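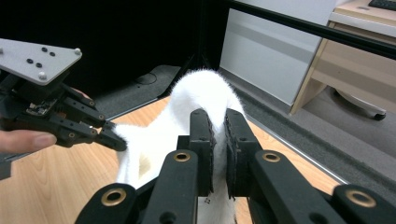 The case for slow towels

Most of the arguments I hear about robot learning are arguments about size. One group has so many hours of recordings, another group has twice that, and the larger number is taken to settle the matter. I have spent the past two years on the collecting side, where the hours come from, and I think the numbers say less than people want them to. A good deal of what gets counted should have been thrown out, and a good deal of what gets thrown out should have been kept.

My work is with cloth. People pick up towels, napkins and shirts with hand-held grippers, one in each hand, and fold them or hang them or lay them flat. The grippers record how they moved and what was in front of them. Later a model is trained on the recordings and a pair of arms tries the same jobs. The method is cheap compared with driving the arms by remote control, and a person gets through far more tries in a day. I have no quarrel with it. My quarrel is with how we decide what counts as a good try.

When we started at Pomau the rule was simple. A try was good if it ended with the cloth folded and took less than a set time. Anything slower was dropped automatically, and so was anything where the collector let go of the cloth and took hold again. The reasoning was that we wanted the arms to be quick and sure, so we should show them people being quick and sure. It sounded right to me and I helped write it up.

The collectors adapted within a few days, as anyone would. They learned to start each towel in a way that made the fold easy. The corners would be on top and facing outward before the recording began. They learned which towels behaved, and the others went to the bottom of the pile. Their times came down nicely. By August we had a large set of smooth, short recordings, all of them of a person folding a towel that was nearly folded to begin with.

The arms trained on that set did well on a towel laid out flat. If you dropped the same towel on the table in a heap, they would go to the place where a corner ought to be, close on air or on three layers at once, and carry on with the fold regardless. They had never seen a grip fail. They had no examples of what a person does next.

Anyone who has folded laundry knows what a person does next. You feel that you have too much in your hand, you let some of it slide, you use the other hand to hold the edge down, and you try for the corner again. It takes a few seconds and you don't think about it. With grippers it takes longer, and it looks clumsy on playback. Long-pile cloth is the worst for this. The fingers sink into it and from above it is hard to say where the edge is, or how many layers are between the pads. A plain cotton napkin gives you a line to aim at. A fluffy cloth gives you a lump, and the collector has to work out the lump by pulling on it a little from both sides.

That pulling is the most useful thing we record, in my opinion, and our first rule deleted it.

We went back through the rejected tries. There were 546 of them still on disk, mostly by luck, as they were due to be cleared. More than 50 had been rejected only for regrasping, and the towel in each of those had ended up folded perfectly well. We put them back in. I can't claim a proper test, because other things changed that same month, but the arms began to let go and try again, which they had not done before. They did it at odd moments too. One of them would sometimes release a corner it was holding correctly and pick it up a second time, like someone checking a door is locked. I would still take that over the earlier behavior.

There is a fair objection to all this. If you keep every fumble, the model learns to fumble. I accept it. Some tries really are bad: the collector was tired, or the cloth slid onto the floor, or one hand did nothing for half the recording. Those should go. The difficulty is that a computer check cannot tell them from the useful kind. Both are long and both have the fingers opening and closing more than the plan says. Somebody has to watch them. Watching is slow and costs money, and it does nothing for the hour count, so it is the first thing cut when a deadline comes near.

The people at Herard, who collect for kitchen work, take a different line. They script the mistakes. The collector is told to miss the handle on the first reach and then correct. I have watched some of these and I don't believe in them. A person missing on purpose already knows where the handle is. The hand goes wide and comes straight back to the right place. A real miss has a pause in it, and often the second reach is also a bit wrong. With a stiff object perhaps the difference is small. With cloth it is large, because the miss changes the shape of the thing you are reaching for, and you can't rehearse a shape you haven't met.

I would rather make the starting conditions hard and let the mistakes come by themselves. Our present routine is that one collector sets up the cloth for another. It gets shaken, dropped, and sometimes pushed together by hand, and the person who has to fold it is not allowed to touch it before the recording starts. We had some grumbling about this. The average try got longer, and for a while it looked on the weekly sheet as if the whole team had become worse at the job.

Which brings me to pay. At several places I know of, collectors are paid or ranked by accepted tries per shift. Whatever instructions you write, that number is the instruction people will follow. If a fluffy towel in a heap takes three times as long as a flat napkin and earns the same, you will receive napkins. I don't blame anyone for it. We changed to paying by the hour with a plain quota for each type of cloth, and the reviewer, who is also a collector on other days, marks each try as keep, keep with a note, or drop. The notes have been worth more than I expected. "Grabbed two layers, dropped one" is a short sentence, but it lets you find all the others like it afterward.

Rotation matters as well. When I do the work myself I am fine for the first 54 minutes or so and then my left thumb starts to give out, and my left-hand grips get lazy. I stop holding the cloth and start leaning on it. You can see it in the recordings if you know whose they are. We now swap people between collecting and reviewing before that point. It costs us some volume, and management at Pomau has asked more than once if we could get it back. My answer is that we could, easily, and that they would be paying to store it.

None of this makes for a good headline figure. When the Miettinen set was released, the first line of the announcement was the total hours, and the share that had been looked at by a human being was in a footnote. I read the footnote twice and it still wasn't clear to me if they meant all of it or a sample. I'd like to see that turned around. Tell me how many kinds of cloth, who set them up, what you threw away and under what rule. If the rejected tries still exist, say so, and let other people have them.

We are about to move from towels to fitted sheets, using the Ballix grippers with the longer fingers. I expect the times will be terrible. I have asked that nothing be deleted for the first month, and so far that has been agreed to in writing.

30 June 2021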